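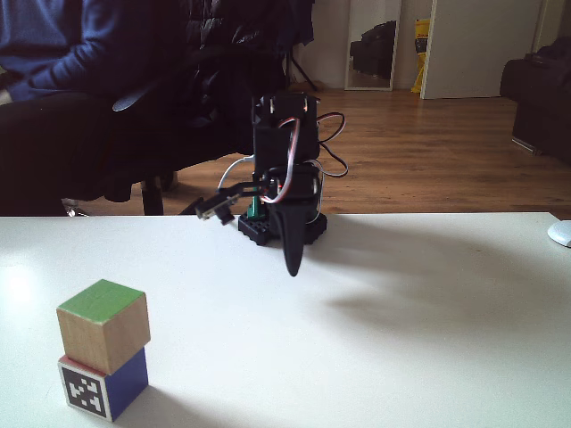
Provemville, May 20, 2025

Grikstead bus voucher pilot: second report to the Dauda Fund

We gave out 227 vouchers and 2,705 rides were claimed on them. The operator, Stalach, calls this strong demand. I doubt it. Sixteen riders made nearly half the trips, and most of them already took the bus before March. The survey doesn't help much, as it only went to people who had used a voucher.

Spending is under budget, mainly from low take-up on the evening route. I would not report that as a saving.
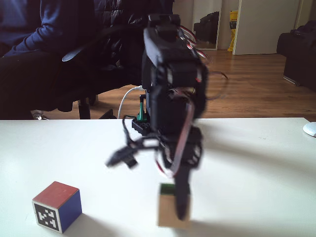 Next steps

Hold the second payment to Stalach until we get ride counts by route. Send the survey to the people who never used their vouchers.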